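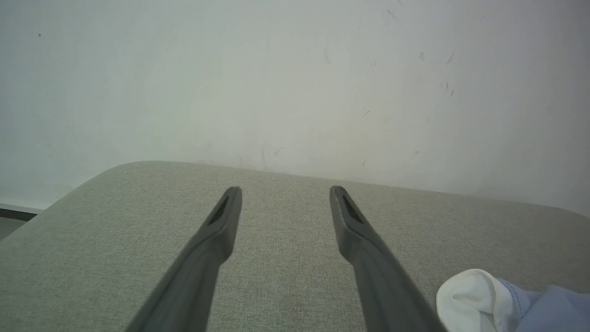

Tawhiri Gripper Fault: Frequently Asked Questions

Last updated 30 April 2026

In March we found a fault that can make the Tawhiri two-finger gripper drop soft items or stop partway through a fold. The questions below are the ones customers have sent us most often. If yours isn't covered, write to the Bestine service desk and include your unit's serial number.

What is the fault?

The gripper loses track of how far apart its fingers are. It may report that it is holding cloth when the fingers are open, or that it is open when they are closed. With rigid parts the error usually shows up right away as a force alarm. With cloth there is very little resistance, so the arm can run through several moves before the controller notices.

What causes it?

A small cable connector inside the gripper body works loose under repeated wrist rotation. When contact is lost for a moment, the controller keeps using the last position it received. Older firmware did not check how old that reading was.

Which units are affected?

Tawhiri grippers shipped with firmware 3 and the original connector. We have identified 154 units. As of this update, 103 have been repaired. Every registered owner of the remaining units has been sent a notice. If you bought yours secondhand, you may not have received it.

How can I tell if mine has the problem?

Common signs are:

The fingers close beside the cloth and the program carries on as if the pick worked.
The arm lifts and travels with nothing in the fingers.
The finger position on the controller screen stays fixed while the fingers are moving.
Error 7 appears in the log, then clears without a reset.

A missed pick by itself doesn't prove anything. Thin or slippery fabric gets missed by healthy grippers too, particularly when it lies flat.

Has anyone been hurt?

We have one report of a pinched finger. An operator reached in to straighten a garment after the screen showed the gripper as closed and idle. It was open, and it closed on her hand when the program resumed. She was treated on site and went back to work the same day. The arm had been paused from the program menu, and the emergency stop had not been pressed.

Can I keep using my gripper until it is repaired?

Yes, inside a closed guard with a working interlock. Don't use it at an open table or in any setup where people hand items to the robot. If you have seen error 7 even once, take the unit out of service.

How do I clear a stuck garment safely?

Press the emergency stop. Wait for the status light to turn solid red. Look at the fingers themselves and ignore the position on the screen. Remove the garment from the side, keeping your hands out of the gap between the fingers. Step back outside the guard before you release the stop.

A software pause is not a safe state for reaching in. That was true before this fault and is still true after the repair.

What does the repair involve?

A technician replaces the connector with a locking type, adds a cable clamp, and installs new firmware that stops the arm if the position reading goes stale. The visit takes under two hours. Your saved programs are kept, but you will need to run the finger calibration again.

Can I install the firmware myself and skip the visit?

You can install it now, and we recommend it. It does not fix the loose connector, so expect more stops than usual until the hardware is changed. Don't open the gripper body yourself – the cable is easy to damage.

Does this affect the Dundeo suction head or the Barkalix folding software?

The Dundeo head has no fingers and uses a different connector. Barkalix can run with an affected gripper, but older versions retry a missed pick automatically. Please turn off automatic retry under Motion Settings until your repair is done.

Who pays?

We do, including travel, whether or not your warranty is current. If you already paid for a connector replacement, send us the invoice.

Who do I contact about an injury or near miss?

Noemi Pennington handles all safety reports. Mark your message "Safety" and save the controller log before restarting the unit, as a restart overwrites it.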